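Weltside Home Notes » Kitchen and Dining » Walls

Hanging Plates on a Wall and Keeping Them Clean

Plates take up less room on a wall than in a cabinet, and some of them were never going to be eaten from anyway. The job takes an afternoon. Most of the trouble comes from using the wrong hanger or from drilling before the layout is settled.

Pick the plates first

Put everything you might hang on the floor or on a bed and take away anything with a crack. A chip on the rim is fine if it can face down. A hairline crack is not, as the hanger pulls on the plate all day long.

Weigh the big ones on a kitchen scale. A side plate usually comes in under 400 grams and a dinner plate can go past 800. Write the weight on a bit of masking tape and stick it to the back. You will want it when you buy hangers.

Hangers

Wire spring hangers are cheap and easy to take off again. The claws show at the rim, and on a glazed edge they can scratch, so slip a short piece of clear tubing over each one. Do not stretch the springs so far that you have to fight them. Go up a size.

Adhesive discs don't show at all. Wash the back of the plate with dish soap, rinse, and let it dry overnight. Wet the disc, wait until the glue is tacky, press it on, and leave it face down for a full day. Then hang the plate from a doorknob over a pillow for a few hours. Simin Tehrani, who does most of our testing, lost one plate out of 26 this way, and that was a disc she had put on over a price sticker.

Bowls are harder. A shallow one will sit in a wire hanger. A deep one needs a small bracket or a ledge under it.

Lay it out on paper

Trace each plate on newspaper, cut out the circles, and tape them up. Live with that until Sunday. Start with the largest plate a little off center and work outward, leaving two or three fingers between rims.

Plates with writing on the rim need more thought than plain ones. Decide which words should read level and mark the top of the plate on the back in pencil. If there is a picture in the middle, set that straight first and let the rim fall where it falls.

A plain white panel fixed to the wall makes a good base for a mixed group. All the holes go in the panel, and if you change your mind you replace one board and leave the wall alone. Dark rims, teal especially, stand out well on it, and cream plates with red lettering can go right beside them. 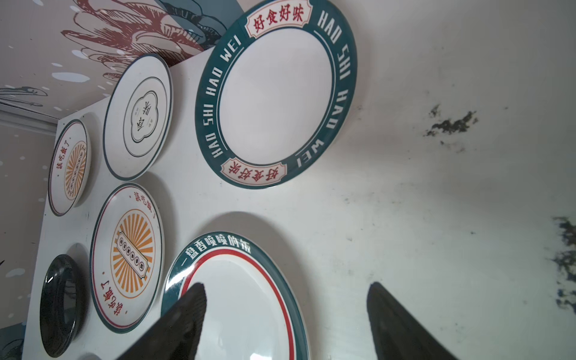 Marks on the wall nearby

White paint next to a display shows every smudge. Try these in order and stop when the mark is gone.

Dry cloth or a soft brush, for dust and cobwebs.

Damp sponge with one drop of dish soap. Work from the bottom up so dirty water does not leave streaks, then wipe with clean water.

Baking soda paste on a soft cloth, rubbed lightly. This can leave a shiny patch on flat paint, so test it low down behind a chair.

If a dark mottled stain comes back after cleaning, check for damp before you paint. Once the wall is dry, use a stain-blocking primer and then two coats of the wall color.

Dusting the plates

Once a month, with a dry paintbrush, the plate held steady with the other hand. Take them down twice a year and wash them in a plastic tub - never with the adhesive disc under water. Glossy black pieces show fingerprints, so put those back last and wear cotton gloves.

Check the screws while the plates are down.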